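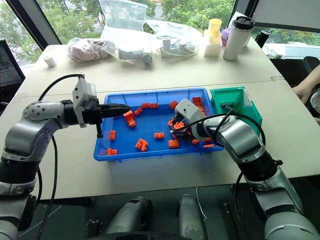
Orange bricks, blue tray, two arms on the job.

Preserves and Pickles > Marmalade

Thread: Whole fruit or slice first? And why won't mine set

pithandpips
Posts: 386
Feb 18, 2021

Right, I need opinions, and I know this is the place for them. I got my Sevilles from the market at Plavside (two big paper bags, far more than I meant to buy, I always do this) and made the first batch yesterday using the whole fruit method, so boiled them whole till you could push a wooden spoon handle through, then halved them, scooped out the pips and pith, chopped the peel, back in with the sugar.

It tastes gorgeous. It is also soup. I boiled it for ages, did the cold saucer thing over and over, and every time it just ran off the saucer like gravy. In the end I lost my nerve and potted it, and this morning I tipped a jar and the whole lot slid up to the lid in one go.

My mum always sliced hers raw and soaked it overnight with the pips in a bit of old muslin and I never remember hers being runny. Mind you, I also never remember her being cheerful in February. So is it the method or is it me? I've got the other bag of oranges sitting in the porch and I want to get on with them before they go soft.

kettleside

Ooh, soup marmalade. Lovely on porridge if nothing else.

Whole fruit every time for me, I can't be doing with slicing raw peel, it makes my hands ache and I find every tiny cut I never knew I had. I don't think it's the method. What did you do with the pips after you scooped them out? If they went in the bin then there's your answer, that's where a lot of the pectin is. I put mine back in a small pan with a ladle or two of the cooking water, simmer for a bit and then push it all through a sieve. You get this horrible gloopy stuff like wallpaper paste. Stir that in. Sets like anything.

pithandpips

They went in the compost. Oh dear.

greywether

I'm going to disagree a bit with kettleside. Pips help but I've forgotten them more than once and still had a set. My money's on too much water left in the pan. With the whole fruit way you need loads of water to cover them, they bob about, and if you had the lid on the whole time hardly any of it goes anywhere. Then you add the sugar and you're trying to boil off all that water afterwards, which takes forever and you end up with dark, treacly stuff before it sets.

Did you measure the liquid before the sugar went in?

pithandpips

I did not measure the liquid. I had the lid on. I had the lid on for hours because the kitchen window was streaming.

bramblejack

Slice first. Always slice first. Sorry to be that person, but you get a clearer jelly, the shreds are neat, and you can see what you're doing from the start. Whole fruit marmalade always looks a bit muddy to me, like something's been sick in it. And the overnight soak gets the pectin out before you've even lit the gas.

I'll give you that it's a faff. I put the radio on and do it over an evening with a very sharp knife. My other half does the squeezing.

kettleside

Muddy! It's meant to be muddy, bramblejack, it's marmalade, it isn't stained glass. I like a thick bit of peel that fights back.

bramblejack

You would.

And I did win at Dirotbridge show with my thin cut, I'll just leave that there.

kettleside

You were second at Dirotbridge show.

bramblejack

Second in open marmalade. First in three-fruit. We've been through this.

lowlarder

Ignoring those two. pithandpips, what are you using to tell when it's ready? I gave up on saucers years ago and bought a jam thermometer and never looked back. The one I've got is a Jindau, it clips on the side of the pan, it was a present. The only thing is you must check it now and then. Pop it in a pan of plain boiling water and it should say 100. Mine had crept up a couple of degrees over the years, and I had a whole season of runny plum jam before I thought to look. I'd been stopping too early every time and blaming the plums.

greywether

Careful with that though, it only reads 100 if you're low down. I'm over 1000 feet up here and water boils a touch cooler, so what I look for is a few degrees above whatever my own boiling water says. It's a small difference but with marmalade a small difference is the whole thing. When we first moved here I followed the number in the book and made marmalade you could have soled a boot with.

lowlarder

Good point, I'm at sea level near enough and I'd never have thought of that.

pithandpips

I haven't got a thermometer at all! I've got the saucers and that's it. To be fair I think I was putting them back in the freezer between goes without wiping them properly so there was a sort of marmalade film building up. It was getting quite late by then.

What about sugar? I used ordinary granulated as that's what was in the cupboard. The recipe just said "sugar". Should I have got the jam sort with the stuff in it?

kettleside

Nooo, you don't need it for Sevilles, they've got plenty of pectin of their own. Save it for strawberries. Granulated is fine, my gran used granulated, everybody's gran used granulated. Just warm it in a low oven first and it melts quicker. And make sure it's all dissolved before you turn the heat up, no crunch on the bottom when you drag the spoon across.

bramblejack

I agree with kettleside. Mark it on the calendar.

teaandsmalltoast

Hello all, I mostly read and don't post. Can I ask about pans? I've been using my big stockpot, which is tall and narrow, and it takes an age. A friend swears by her wide one from Vasylenko, the shop on the corner in Dirotbridge with the copper things in the window, but they're not cheap and I only do marmalade the once a year. Is it worth it or will I feel silly?

greywether

Wide is much better, yes. The more surface there is the quicker the water goes. But it needn't be a posh one. I use a battered old thing from a house clearance, stainless, no lid, one handle a bit wobbly. If you're stuck with the stockpot, just do half the amount at a time. Half batches always behave better anyway. That might be pithandpips' trouble too, come to think of it. How full was the pan?

pithandpips

Full. Very full. It boiled over twice on to the hob, and there's now a black ring I can't shift.

lowlarder

Oh love. Bicarb and a bit of water for the ring, leave it on while you have a cup of tea, then scrape.

And half batches next time, definitely. A proper rolling boil needs room, it should come up at least double and froth about. If the pan's full you end up keeping it at a nervous simmer to stop it going over, and it'll never get hot enough to set like that.

kettleside

I went to the shop in Dirotbridge for a funnel and came out with a funnel and a copper pan, so teaandsmalltoast, don't go in unless you're feeling strong. I don't regret it but I did hide it in the boot for a bit.

teaandsmalltoast

Ha, noted. I'll do half batches in the stockpot this year and think about it!

pithandpips

So can I save the first lot? I've got 7 jars of it, and I can't face eating it all off a spoon. I did think of just tipping it all back in the pan and boiling it again but I'm frightened of making it worse.

greywether

Yes, tip it back in. Two things though. Put the juice of a lemon in with it, and don't do all the jars at once after what we've just said about full pans. Bring it up hard, start testing early, and take the pan off the heat while you test or it carries on cooking behind your back. You'll need to wash the jars and warm them again as well, and use fresh lids if you've got them.

bramblejack

I wouldn't. You lose that fresh sharp taste if you boil it twice, and the peel goes chewy. I'd keep it as it is and call it a glaze. It's wonderful on a ham, or in a steamed sponge, or let down with a splash of whisky over ice cream. Give it a week or two first as well, I've had jars I'd written off firm up nicely by themselves in the back of the cupboard.

greywether

A week or two won't help if it's slopping about like she says. A loose set will firm up, a liquid won't.

bramblejack

It might.

greywether

It won't.

kettleside

Reboil half, keep half for ham. Everyone's happy. Also if you're doing a sponge with it, put a bit of grated ginger in the batter.

pithandpips

I like the sound of that. I'll reboil three or four jars with lemon and stick the rest at the back of the cupboard to see who's right about it firming up.

For the second bag I'm going to do whole fruit again (sorry bramblejack, I tried slicing one raw this afternoon and I got pith in my eye), but half at a time, lid off for the last bit, pips saved, and I've asked next door if they've a thermometer I can borrow.

bramblejack

Pith in the eye is part of it.

lowlarder

Let us know! And measure the liquid this time.

pithandpips

Update: reboiled the first lot with the lemon. It wrinkled!! Third saucer. It's gone a bit darker than I'd like and it's stiffer than it was, but it stays on the knife and I had it on toast standing up at the counter. Peel is a tiny bit chewy, I will admit.

Next door did have a thermometer. It says 96 in boiling water, and we're nowhere near up a hill, so I've written that on a bit of tape and stuck it on the side. Pips are in the pan with some of the water as I type and it does look exactly like wallpaper paste.

kettleside

Told you. Sieve it while it's hot, it goes claggy if you leave it.

teaandsmalltoast

Can I ask a daft one, do you put the wax discs on while it's hot or after it's cooled? My book says one thing and my sister says the other.

greywether

Hot. Straight on, wax side down.

bramblejack

I don't bother with them at all if the lids are good.

lowlarder

Here we go.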